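Gripper stops short when closing a drawer
Posted in Home Builds – Arms and Grippers

ornham_shed
My arm at home opens the drawers on our wall unit fine, but on the way back it stalls 60 mm before the drawer is shut. Small round knobs, papers inside. Is it the motor or my path?

Žydrūnas Stankevičius
Probably the path. Let go of the knob, close the fingers and push on the drawer front near the centre. Mine at the Dutgate workshop jammed until I did that. Drop the speed for the last 6 cm too.

niltach4
get a bigger motor

ornham_shed
Pushing at the centre worked on 4 drawers. The lowest one still catches – I think the runner is bent, so I'll have it out in October and check. Same motor as before. 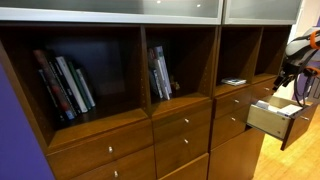
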